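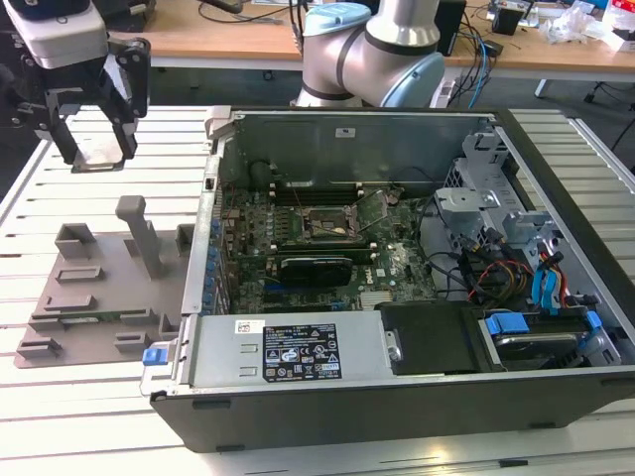 4.2 Cleaning the tower before the Pappas card goes in

Dust is the usual cause of overheating in office computers, so clean the inside before fitting anything new. Shut down, unplug the power cord and wait 2 minutes. Lay the tower on its side with the side panel off and the inside facing up.

1. Touch bare metal on the case.
2. Blow dust out of the heatsink fins in short bursts. Hold the fan blades still.
3. Wipe the vents with a dry cloth.

CAUTION: Do not use a household vacuum inside the case.

Note: Repeat every 6 months.

Home | Guides | Parts | Contact
2 comments · 33 shares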